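Pilance G2 parallel gripper, reviewed in simulation and on the bench

Lemlem Alemneh

Our lab replaced its Tefera two-finger units this winter and had three candidates on the list. The Grusik was dropped early over its cable routing. That left the Enera E10 and the Pilance G2, and I spent most of December with the Pilance.

Pilance ships a simulation model with the gripper, so testing started there. The model loads without edits. Joint limits match the data sheet, and the collision meshes for the fingertips are separate from the body, so swapping in custom tips takes a few minutes. Friction defaults are too high. I lowered them before logging anything.

The wrist camera in the model looks out past the fingers, and I randomized the surroundings between episodes: floors, wall textures, clutter, plants.

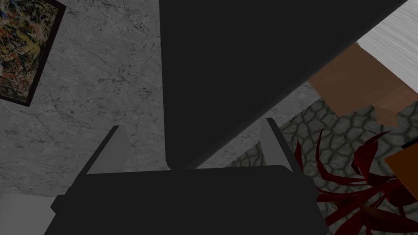
Fingertip visibility matters more to us than field of view. A policy that cannot see both tips tends to close early, and the E10 hides one tip at full opening with its stock mount. The G2 model keeps both visible at the opening widths we use. The cost is that the gripper body takes up a good part of the lower image, which we crop before training.

I ran 200 simulated grasps on mixed boxes and cylinders. The G2 completed 146 with the untuned controller. Most failures were thin objects lying flat, where the tapered tips slid over the top edge. Raising the closing force did not help. Lowering the approach height by 2 mm did.

On the bench, position repeatability was fine and the controller held its 10 ms cycle. Firmware updates require a vendor utility that runs only on Windows. The manual omits the error codes.

Price was $1,118 with the cable and flange adapter. The E10 cost less but needed a new camera mount. We ordered a second G2 and kept the E10 for the tool changer rig.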